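Flow rack layout, student project report
Izzati Sopacua, Bresidville

Our task was to review how parts reach the workbench in the Stisodgate workshop. Small parts travel in blue plastic bins on sloped roller tracks.
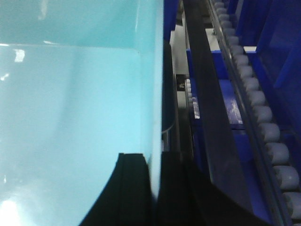 Reading time: 3 min

We began with the rollers. A bin should run to the front under its own weight, so we loaded one with 190 bolts and timed it at three slopes. The steepest was quickest but jolted the parts.

The second part of the work dealt with the aisle between the rack and the red bench. We wanted the walk kept short and the grey floor left clear.

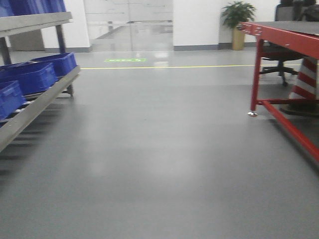
Kieran Blackburn wrote back that he would move the heavier bins to the lower tier before changing any slope. We plan to test this in May, with 40 bin changes per layout.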